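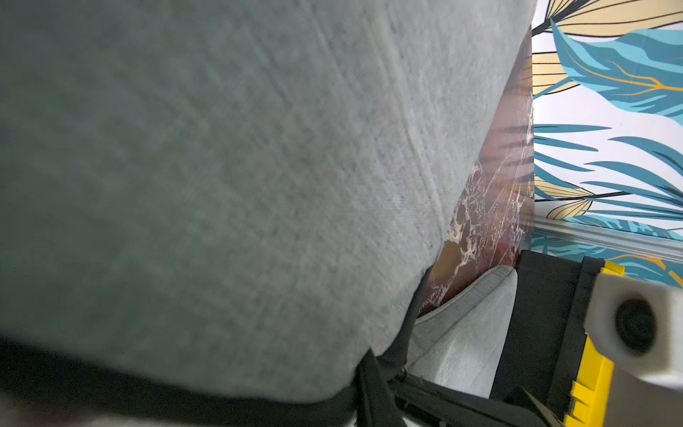 Drorkero Grasp Planner: three weeks of poking at cushions

I've been running Drorkero on our home arm since the start of June, mostly on sofa jobs (pick up a cushion, put it back, straighten it), and I like it a lot more than I thought I would. It's the planning half of the stack: you feed it wrist camera frames, it hands back grasp candidates and an approach path, and your own controller does the rest.

Setup was painless. I had it talking to my Workia driver before lunch, and the calibration wizard only wanted 5 poses, where the old one I used had me there all afternoon waving a checkerboard about!

Pale grey fabric on pale grey fabric is a rotten thing to ask of any segmentation model, and up close you get very little to go on, just weave, a seam and a dark gap. Drorkero leans on the seams and that gap to split one cushion from the next, and most of the time it gets it right. I logged 260 attempts and it picked a sensible edge on almost 200 of them. The misses nearly all came when the gripper was already right up against the fabric and there was hardly any outline left to find.

Glossy surfaces are weaker. We've got a dark red marble-patterned panel behind the cushions, with leaf shapes reflected in it from somewhere, and version 97 kept turning those into little phantom objects. The big turquoise and yellow leaves on the wallpaper gave it no bother at all, oddly. Ilgın Saraç on the Urkham forum suggested turning the reflection filter up to high, and that cleared most of it, though each plan then takes a bit longer.

My grumbles: the replay viewer forgets your camera angle every time you scrub, the logs are enormous, and the soft contact setting is buried three menus down when it should be on the front page. I'd also like a proper undo in the mask editor.

Still, I've kept the licence going, and I'm moving on to blankets next. Four stars from me, and I'd nudge it up if they sorted the viewer.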